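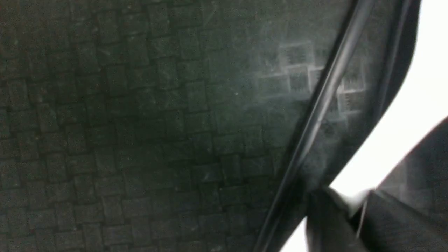
Berkon Besimville Fire Station – Review

I've been picking up Besimville sets since I was a kid, back when they came in the thin cardboard boxes that split down the side if you looked at them wrong. So when Berkon said they were bringing the line back with a new fire station, I was always going to buy it. I paid $30 for mine, plus shipping, and it got to me in November 2022.

If you missed these the first time, Besimville was a little snap-together town with chunky figures and pull-back vehicles. The original station had one garage door, one truck and a chief with a painted mustache. I still have the chief. The mustache is mostly gone.

The Build

There are 163 parts in the box, and I had it together in one evening with the TV on. The walls go up fast and the tabs grip nicely, much better than the old ones, which you practically had to hold together with good intentions. The roof is where I got stuck. Step nine shows the hose tower from behind and step ten shows it from the front, and I put the whole thing on backwards (twice!) before I noticed the little arrow molded inside the base.

The stickers are fine. I'd have loved printed parts for the station sign, especially with the big lettering over the doors, but they went down flat and haven't curled.

The Truck

Oh, I love this truck. It's a proper fat-fendered thing with a ladder that turns all the way around and extends in two stages, and the pull-back motor has some real kick to it. Mine crossed the kitchen floor and went under the stove on its first run. The red is a touch more orange than the vintage truck, so if you park them side by side you'll see it right away. I don't mind, but I know people who will.

My one gripe is the ladder clip. It's a tiny gray peg that holds the ladder down for travel, and it feels like it's going to snap every time I use it. I've started leaving it undone.

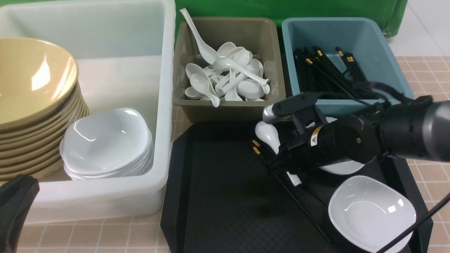
The Figures

You get four: the chief, two firefighters and a Dalmatian. The chief has his mustache back, and this time it's sculpted on, so it should last a while. Helmets are removable and fit all four heads, including the dog's, and yes, that's how mine is displayed.

Joints are simple. Arms and waist move, legs don't, same as ever. One firefighter came with a loose left arm that drops whenever he holds the hose. My friend Mhairi Geddes got the same set and hers has a loose arm too, on the same figure, so check yours before you toss the box.

Getting Hold of One

Berkon says the first run is 4,000 sets, with 2,000 of those going to stores and the rest sold through their own site. The web ones were still available when I wrote this. The police station came out in July and has already crept up in price, so I wouldn't sit around on this one if you want the pair.

Score

Build: 7/10
Truck: 9/10
Figures: 8/10
Value: 8/10

Post office is next, supposedly with a mail van. I've already cleared a spot for it on the shelf next to the bakery.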